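## 4. Kitchen work before and after the change

### 4.1 The site and the staff

Storgate runs the staff kitchen and the ground-floor café in an office building it shares with two other tenants. At the time of our first visit the kitchen had 19 employees, most of them on part-time contracts. The work we studied is the back-counter work: rinsing, clearing, reheating, and putting bowls and cups where the next person expects them. In job descriptions it takes up one line. In the interviews it took up most of the hour.

Before automation, back-counter work had no owner. Whoever had a free hand did it. Workers told us this was tiring but also useful, as it gave them a reason to leave the serving line for a few minutes. One worker with seven years in the kitchen described clearing the counter as "the only part of the shift where I don't have to talk."

The company decided to hand part of this work to a two-armed system supplied by Avutent. Five tasks were chosen for the first stage, all of them involving light dishes and fixed appliances. Planning was done in simulation, and the kitchen staff were brought in at that point to comment on the layouts. We consider this step in some detail, as it shaped what came later more than the installation did.

### 4.2 Commenting on the simulated counter

Staff attended the layout sessions in pairs during paid time. Each pair was shown simulated counters on a laptop and asked what they would do next if they walked up to them on a normal shift. Figure 3 gives one of the layouts, with a single blue bowl on the open counter, below the microwave and well to the left of the sink.

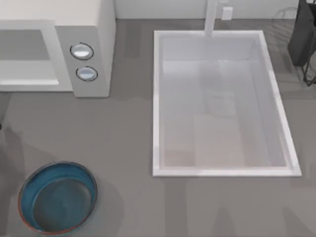 **Figure 3.** Simulated counter layout, overhead view. The bowl is at lower left, the microwave at upper left, and the sink to the right.

The engineers had expected comments on reach and spacing. They got some of these, but most of what the workers said was about meaning. A bowl left on the counter could be waiting for the sink, waiting for the microwave, or set aside for a colleague who had stepped out. Workers said they could usually tell which from the time of day and from who was on shift. The planned system had no access to either. Several pairs asked for a rule that any bowl near the microwave be left alone until a person had confirmed it, and a version of this rule was adopted.

A second group of comments concerned how tidy the layouts were. Workers said that a counter with so little on it was something they saw at opening and at closing - not at noon. The project team at Avutent treated this as a fair point and added more crowded layouts to the later sessions, though the tasks themselves stayed the same.

### 4.3 What changed for the workers

We returned in August, when the system had been in daily use long enough for the routines to settle. Three changes came up in nearly every interview.

The first was the loss of the short break described above. Workers who had used clearing as a way off the serving line now stayed on it longer. Management had counted this as a gain in serving hours. The workers counted it as a harder shift, and two of them had asked for their rest periods to be moved.

The second was new work that had no name in the schedule. Someone had to place dishes where the arms could reach them, confirm the bowls by the microwave, and restart a task after a stop. In practice this fell to the people who had attended the layout sessions, as they knew the rules. They were not paid more for it. Storgate has since added the duty to the shift lead role, which moved the problem but did not settle it for the part-time staff.

The third was a change in how people used the counter. Workers began to leave dishes in agreed spots, and they corrected new colleagues who did not. Some liked the order this brought. Others said they were now arranging the kitchen for the machine and had to walk farther to do it.

### 4.4 Comparison with the Geltia site

The kitchen at Geltia used the same five tasks but held no layout sessions. Staff there first met the system on the day it was switched on. Complaints about bowls being moved too early were common in our Geltia interviews, and staff dealt with them by keeping their own dishes on a cart outside the work area. We found the same three changes as at Storgate, with one difference: no group of workers had come to know the rules better than the rest, so restarts were left to the site technician and often waited until the technician was free.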